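Varnberg open day: card holder page-turning demo
Forum > Manipulation and handling > Shows and site visits

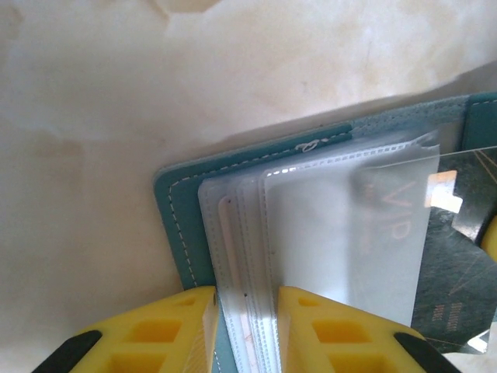

Post 1
latchpin
5 November 2023

Went through the Varnberg open day yesterday and spent most of my time at the Jorden bench. The task was a teal leather card holder with plastic sleeves bound into the spine. Two yellow fingers with black rubber pads, wrist camera looking down past them. The picture at the top is the wrist view with the fingers straddling the sleeves near the spine.

Notes from what I saw and what the operator told me:

- The cycle is: find the spine, close on the sleeves, lift, separate one, turn it, release.
- Separation is the slow part. The sleeves are frosted and they cling.
- Position control on the fingers, with a current limit. No force sensor at the wrist.
- I timed one full turn at 65 seconds. They weren't hiding that, the timer was on the bench monitor.
- Their log showed 3,607 attempts since April. They would not give me a success rate for the whole set.

I watched 3 turns. Two were clean. On the other one it picked up an extra sleeve and the operator stopped it.

Post 2
dun_rail

65 seconds to turn a page. We had a vacuum cup doing paper forms faster than that years ago. What is the case for fingers?

Post 3
latchpin

I asked the same thing. Their answer was that a cup on a soft sleeve pulls the plastic into the cup and lets go of the card inside, and the perforated stitching along the top edges leaks if you land on it. They also want one gripper for the whole job, including opening and closing the cover.

Post 4
dun_rail

The leak argument only holds if you place the cup badly. Keep it clear of the stitching and use a bellows type with a soft lip. I don't accept that one. The single gripper argument is fair.

Post 5
hexkey_and_tea

I was there in the morning. The bit I'd question is the grip location. Closing near the spine means you have the whole stack where it is stiffest and least able to fan. If you want one sleeve, go to the outer corner. The rounded corners are already stepped from one sleeve to the next, so you get a free offset to work with.

Post 6
latchpin

They do both. The spine grip squares the stack up and gives them a known reference. The corner pick comes after. What I couldn't get a straight answer on is whether the reference survives the release, as the sleeves spring a bit when the fingers open.

Post 7
hexkey_and_tea

Fair enough, I missed the first half of the sequence. Then the extra time is mostly the regrip.

Post 8
module_four

Vision question. How are they finding sleeve edges in that? Milky plastic over milky plastic, a clear sheet on the right with the light catching its top edge, and a bright reflective spot in the middle of it. Any edge detector I've used would lock onto the glare first.

Post 9
latchpin

Learned model, trained on wrist camera images, plus a plain contrast check against the teal leather for the coarse pose. The white dashed stitching along the border of the cover helps with that. The glare is a problem and they said so. There was an overhead strip light in the hall they couldn't switch off. At the Rathjen site they run with diffusers.

Post 10
module_four

So the results on the day aren't the results at Rathjen. I'd want both numbers before I believed either. Cross polarising the light and the lens would kill most of that, and it's cheap.

Post 11
dun_rail

Polarisers through stressed plastic will give you colour fringes. You swap one problem for another.

Post 12
module_four

On some plastics, yes. Thin soft sleeve material has given me very little trouble. Worth an afternoon's test either way.

Post 13
skerry88

Does it read the cards, or only turn the sleeves? I can make out VIP through the raised sleeve but only just.

Post 14
latchpin

Turning only. Reading is a separate project called Skamum and it wasn't running. The dark card with the gold lines has a short column of gold print that I couldn't read in the wrist view at all, so I'd guess they need a second camera for that.

Post 15
hexkey_and_tea

I was told Skamum uses the same camera at a closer standoff. Might depend who you asked. I'll email them and post the reply in this thread.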